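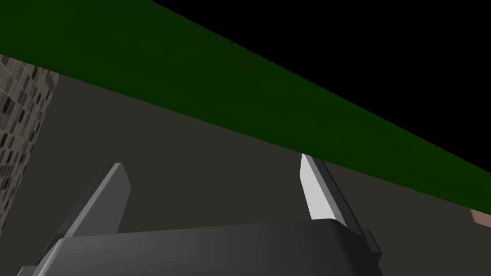
Dark green and black, computer rendering.

Ballar campaign software: a summer with the small plan
Posted August 15, 2020 by Leandro Daza

I have been helping with local campaigns in and near Toledo for a good long while now, mostly school levies and park levies and the occasional township seat, and in all that time I have kept my voter contacts in spreadsheets. I love a spreadsheet. I had colors for everything, and a tab for people who asked us to come back after supper. So when our levy group started talking in May about paying for real software, I was the one in the corner grumbling, and of course that meant I was the one asked to try it out.

We looked at two. Skaltus was the first, and I'll say only a little about it, as we never got past the trial. It is a big program made for big races, with mapping and fundraising and texting and a calendar all bundled together, and I am sure that somebody running for Congress would be very happy in there. I spent an evening hunting for the button that prints a call sheet and went to bed cross.

Ballar, from a company called Stidalix, is a much smaller thing. You give it your voter list, you cut the list into pieces, you hand the pieces out to your callers, and the answers come back to you in one place. It does a few other jobs too (I'll get to the postcards!) but that is the heart of it. We took the small plan, which is $95 a month and holds up to 3,000 voters, with 4 people allowed in as managers and as many callers as you like.

Getting the list in

I was dreading this part. Our list came as a plain file with the last names in one column and the first and middle names mashed together in another, and half of the apartment numbers had wandered off into the zip code. Ballar showed me the first few rows, asked me which column was which, and then put up a page of the rows it didn't understand so I could fix them by hand. That took me most of an afternoon with the radio on. I can't say I enjoyed it, but I have spent whole weekends doing the same chore in my own spreadsheets, so I came away pretty pleased.

One warning if you have a lot of duplexes on your turf: the program will fold two households into one if the street address matches and the unit is blank. I caught ours before we started calling. Sort by street first and look for any house with more than five voters in it, and you'll find most of them.

Making calls

With so little door knocking this year we have lived on the phone, and this is where I've grown fond of the thing. Each caller gets a link. They open it and there's one voter on the screen, with the name nice and large, the phone number, our script, and a row of answers to tap. There is a box for notes underneath. My callers run from high school seniors to a retired mail carrier who types with one finger, and I had every one of them going after a single phone call of my own.

As of this week we have talked with 1,178 voters, and I can pull up who is with us, who isn't, and who wants to know what it'll cost on a house like theirs. That last group is the one that wins or loses a levy, in my opinion, and it's lovely to be able to hand those names to a person who knows the tax figures cold and likes to chat.

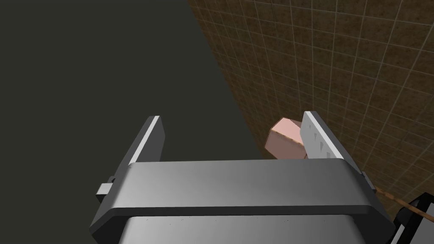
Gray robot gripper, from just above and behind. Computer rendering.

The notes box has a short limit, and it doesn't warn you. It just stops taking letters. A long talk with a voter about the old bond issue has to be boiled down to a line or two, and I've lost a few good details that way. I wrote to Stidalix and got a friendly answer the next morning saying a longer box was on their list. It hasn't come yet.

Postcards and printing

The postcard tool makes you a sheet of names and addresses for hand-writing parties, sorted by street, large enough to read without glasses. We held ours by mail this time, dropping packets on porches, and the sheets held up very well. You can tick off each packet as it comes home. I only wish it would print the return address on the same page, as I had to make a separate slip for that and kept running out.

Plain printing of call lists works too, for anyone who doesn't care for a screen. You then have to type in the answers yourself, but the program lets you do a whole page at once, and I can get through one in the time it takes the coffee to drip.

What I'd change

Besides the notes box, I would like a proper way to mark a voter as moved. Right now we use "wrong number" for that, and it muddles the two. The reports come in one style only, a bar chart in a sort of mustard color, and if you want anything else you export the numbers and make it yourself (hello again, spreadsheet). And the price is monthly with no pause, so a group like ours that sleeps from November to spring should export everything and cancel, then start fresh. I asked whether they'd keep our list on file over the winter and they will, for sixty days.

For a levy, a school board seat, or a township race, I'd recommend it warmly, and I'd give it four stars out of five. If your district has more voters than the small plan will hold, ask for the price of the next one up before you fall in love, as it's a fair jump. We're keeping ours through the election, and I still have my colored tabs saved on a thumb drive in the kitchen drawer.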